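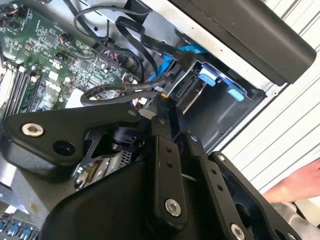

Old office computers to be stripped for parts at Stusach workshop

A workshop in Stusach has begun taking in retired office computers and stripping them for parts, after the town's largest employer agreed to hand over the machines it no longer needs.

Boersma, the freight company, is replacing the desktop computers at its offices and depot over the coming year. The old ones will go to Balar, a repair and reuse business on Poton Road, where they will be opened, sorted and either rebuilt or taken apart. The first 47 arrived on Monday.

Willy Wouters, who runs the workshop, said most of the machines were too slow for the company but still had plenty in them worth keeping.

"People look at an old tower and see one thing, and it's either working or it's rubbish," he said. "We see a power supply, a board, a fan, memory, a drive cage and a lot of cable. Most of those will outlast the person's patience with the computer."

Under the agreement, Boersma removes and destroys its own hard drives before the computers leave the building. Balar then collects the cases and keeps whatever it can use. The company pays nothing for the collection and receives nothing for the parts.

Each computer is laid on its side on the bench and the side panel comes off first. Wouters said the cables were usually the slowest part of the job, particularly in the more compact office models, where data and power leads are folded over the board and tucked round the drive cage. Staff are asked to unplug each one by the connector and to leave the cage until the leads around it are free.

"You can have the lid off in seconds and then spend a quarter of an hour on a ribbon that somebody has looped under something else," he said. "If you pull, you break the clip, and then the board is worth half what it was."

Memory comes out early, along with the processor if it is to be reused.
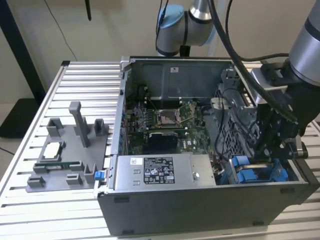

Processor sockets need the most care, Wouters said, and a board with bent pins goes straight into the scrap crate - there is no point in spending an hour on a part that sells for the price of a sandwich. Heatsinks are cleaned and the old paste wiped off before anything is put back together.

Power supplies are never opened. They are tested whole, and those that fail are sent to a licensed recycler with the damaged boards. Steel cases are flattened and sold as scrap metal when there is enough to fill a skip.

The workshop handled 3,331 items last year, counting everything from kettles and radios to printers. Computers made up a small share of that, and Wouters expects the Boersma machines to change the balance. He has cleared a second bench and put up extra shelving in the back room to hold sorted parts.

Rebuilt computers will be sold from the shop at the front with a guarantee of 12 months. Loose parts will be sold too, with memory and cables priced from £5. Wouters said he had already been asked about drive cages and side panels by people looking after older machines at home, as both are hard to find once a model has gone out of production.

A spokeswoman for Boersma said the company had previously paid a contractor to take its old equipment away and had little idea what happened to it afterwards. She said the depot's machines would follow in batches as new ones were installed, with the next collection due in January.

Balar is also taking computers from households, though it cannot collect them. Owners should copy off anything they want to keep and, if they are able to, remove the hard drive before bringing the machine in. Drives left in place will be taken out and drilled at the counter while the owner waits, at no charge.

Laptops are accepted if the battery is not swollen. Old tube monitors are not, and should be taken to the council site.

The workshop is open to the public every day except Sunday, and the counter closes at 4.30pm. Anyone with more than a carload is asked to ring first so that space can be found.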